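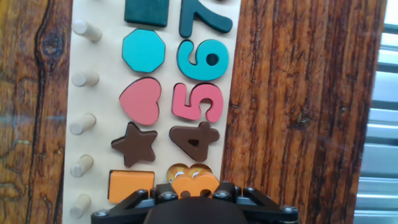 3 min read

I'll say up front that I don't trust wooden toys that claim to teach more than one thing. The Samine number and shape board says on its box that it covers counting, colors, shapes and "early sorting." That's a lot to ask of a slab of wood with holes in it. My sister bought one for her younger boy in December, my neighbor swears by hers, and I finally got one myself so I'd stop having opinions secondhand.

The idea is simple enough. Chunky shapes run down one column, chunky numerals run down the next, and each shape is the same color as the number beside it. The heart is pink and so is the 5. The star is brown and goes with the 4. Then along one edge there's a row of plain wooden pegs standing up out of the board.

My first complaint is about the colors, because I think they do too much of the work. A kid who can match brown to brown has no reason to look at what's printed, cut or shaped in front of them. My nephew could finish the middle of the board before he could tell you which one was the 4. Ask him for "the four" and he'd stare. Ask him for "the brown one" and you'd have two pieces in your lap. I'm not saying color matching is worthless, but the box sells this as a number toy.

The second complaint is the pairing itself. Why is a heart next to a 5? A heart doesn't have five of anything. The star has five points and it's sitting beside the 4, which drives me up the wall every time I look at it. Somebody at a desk picked those and moved on. If you're going to put a shape next to a number, you have one chance to make the shape mean something, and an octagon beside a 6 isn't it. The old Panthorpe board I grew up with had no shapes at all, just numbers and dots, and I think it made more sense.

Now the part I like, and I went in not expecting to like anything. There are cartoon pictures printed on the floor of the numeral slots. Lift out the orange 3 and you get little white eyes looking back at you. It's a cheap trick and it works on every child I've tried it on. They pull the piece to see who's home, and then they have to put it back. If any learning happens on this board, I suspect it happens right there.

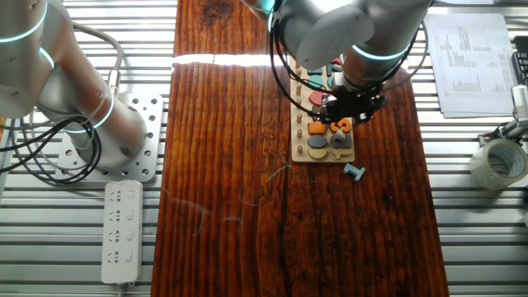 The board laid lengthwise on a plank top.

Handling is decent. The pieces are thick enough for a small hand to get a proper hold on, which I can't say for the thin Virketti set with the tiny knobs. The holes in the 6 and the 4 are a nice touch, because a finger goes straight to them. The slots on mine are a bit snug. A three-year-old will sometimes have a numeral the right way around, push on the wrong end, and give up on a piece that was nearly in. I'd have taken a looser fit.

The bare wood of the board marks easily. Mine picked up a blue crayon line in the first week and it hasn't come off, and I've tried a damp cloth, an eraser and some mild swearing. The paint on the pieces has held up better than I expected. One chip so far, on the square.

As for the pegs, I've read the leaflet twice and I'm still not convinced. Kids treat them as posts to grab when they want to drag the whole board toward them. They do hold up to that, I'll give them credit.

I also can't take the claims on the leaflet seriously. It promises "up to 50 activities" and lists nowhere near that many. By my reading, most of them are "take the pieces out and put them in again" with a different heading.

Would I buy it again? At full price, probably not. Secondhand, with all the numerals present, sure. Check the small print on the listing, too, because the Solís board looks very similar in thumbnails and comes without the pictures in the slots, and those are the main reason I'd bother.

Rhodri Landeg
27 May 2019

Recent reviews
Panthorpe dot board, the old one and the reissue
Virketti knob puzzles: too small for the age on the box?
Solís stacking rings after a year of chewing
Crayon marks on bare wood, four cleaners compared
A 550-piece floor puzzle and the floor it needs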